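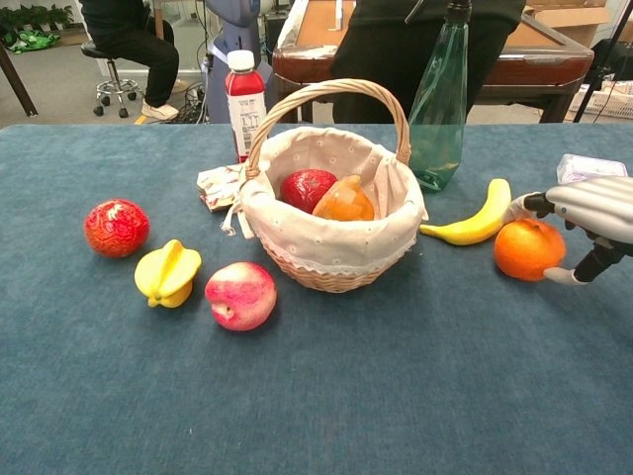
Lucero Grocery Names
Version 2.10
Released October 5, 2021
Maintainer: Saeed Rashti

Summary

Lucero Grocery Names is a table of 2803 product names as printed on store receipts, each matched to a plain English name and a category. It was built to support household budget tools that need to turn a line such as "ORG GRN PPR LG" into something a person can read. The table contains text only. It covers the grocery sections of two store chains, Ametti and Vikbridge, and nothing from the pharmacy, garden or clothing departments.

The table replaces version 1, which was distributed as a spreadsheet and had no stable row identifiers. Code written against version 1 will not run against this release without changes. See Changes below.

Files

names.csv: the main table, one row per receipt name
categories.csv: the 19 category codes and their labels
abbrev.csv: abbreviations found in receipt names, with expansions
rejects.csv: receipt names that could not be resolved
check.py: validates the four tables
LICENSE.txt

All CSV files are UTF-8 without a byte order mark. Fields are separated by commas and quoted only where the value contains a comma or a quotation mark. Line endings are LF. If you open names.csv in a spreadsheet program, import the item_code column as text. Leading zeros are significant and most programs will strip them.

Columns in names.csv

row_id: string, unique, never reused after a row is deleted
chain: A for Ametti, V for Vikbridge
item_code: string as printed, may be empty
receipt_name: string as printed, upper case, internal spaces preserved
plain_name: lower case, singular unless the product is only sold in the plural
category: a code from categories.csv
sold_by: each, weight or pack
confidence: 1 or 2
note: free text, usually empty

A confidence of 2 means that the receipt name was matched to a shelf label or to packaging. A confidence of 1 means that the match was inferred from the abbreviation and the price. Rows with confidence 1 are usable for category totals. They should not be used where the exact product matters.

Collection

Receipt names were typed by hand from paper receipts. Optical character recognition was tried first and dropped: the thermal print on Vikbridge receipts fades unevenly, and 8 and B were swapped often enough that every line had to be read again anyway. Each name was typed twice in separate sessions and the two versions compared. Differences were settled by going back to the paper.

Only the item lines were typed. Store address, cashier number, time, payment method and loyalty number were left out at the point of entry and are not held in any unreleased copy of the table. Prices were used during matching and then removed. Requests for the price column come up regularly. It will not be released, as the prices are a mix of regular, sale and coupon amounts and the receipts do not always say which.

Categories

The category list follows the way people tend to sort a household budget. It does not follow store aisles. Fresh fruit, canned fruit and dried fruit have separate codes (FR1, FR2, FR3). Juice is a drink. Tomatoes, cucumbers and avocados are coded as vegetables. Nuts in the shell are coded with dry goods, and so are nut butters.

Mixed items take the category of the first named ingredient, so "apple cinnamon oatmeal" would go under fruit if the rule were applied blindly. It was not. Where the first word is a flavor, the base product decides. The note column contains the word "flavor" for every row where this was done, so that the decision can be reversed with a filter.

Gift baskets and party trays are coded MX and are not broken down into their contents. Neither chain lists the contents on the receipt.

Known problems

Produce sold by weight at Ametti is printed with a short code and a name of at most 10 characters. Several varieties of the same fruit share one printed name. "PEACH YEL" covers at least loose yellow peaches and the bagged kind, and the table cannot tell them apart.

Vikbridge reuses item codes. A code that meant nectarines in summer may mean clementines in November. Join on receipt_name and chain together, never on item_code alone.

Deposit lines, bag fees and coupon lines are not in the table. Remove them from your receipts before matching or they will show up as unmatched items.

Store brand names have been kept in receipt_name but dropped from plain_name. A few were missed. If you find one, send the row_id.

Usage

check.py requires Python 3.6 or later and has no other dependencies. Run it from the folder that holds the tables:

python check.py

It prints one line per problem and exits with status 1 if there were any. It checks for duplicate identifiers, unknown category codes, lower case letters in receipt_name and trailing spaces. It does not check spelling.

For matching, start with an exact comparison after trimming the ends of the string. Do not collapse double spaces. On Ametti receipts a double space marks the break between product and size, and abbrev.csv depends on it. If the exact comparison fails, expand the abbreviations and try again against plain_name. Fuzzy matching on the printed name gives poor results with strings this short: "PEAR" and "PEAS" differ by one letter.

The Atton budget importer reads names.csv directly. Set its chain option to A or V. Leaving the option blank makes it search both chains and return the first hit, which is often the wrong one.

Changes

2.10: rejects.csv split out of the main table. Column "type" renamed to sold_by. Frozen fruit moved from FR1 to the frozen foods code.
2.9: row_id added. Line endings changed to LF.
2.8: corrected plural forms in plain_name.

Corrections

Send corrections as a plain list of row_id, column and new value. State whether you saw the shelf label, the packaging or only the receipt. Corrections based on a receipt alone are accepted but are entered with confidence 1. New rows need the chain and the full printed name, including any double spaces.

License

The tables may be copied, changed and redistributed for any purpose provided that the maintainer's name and the version number stay with them. check.py is released under the same terms. No warranty is given for any use.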